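MEDIA RELEASE
Mon 15 April

Dosedlow students teach robot to clear the table, remain unable to do so at home

The Dosedlow robotics club will enter its table-clearing project, Wanelik, in the Grendovum student challenge this December. The five members have logged 317 practice runs with plates, bowls and cups on a green mat, and have opinions about all of them.

"The plate is fine. Everyone likes the plate," said club coach Laurențiu Munteanu. "The cup we discuss at length."

Teams are judged on how neatly they stack, with marks off for dropping anything. Wanelik's practice log lists its drops under "learning".

Families are welcome at the club's open night in Room 1103. Supper is provided and guests will be asked to carry their own dishes.

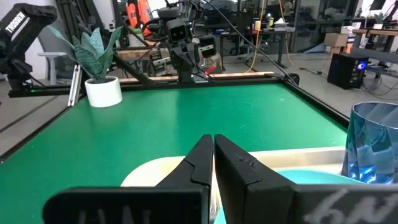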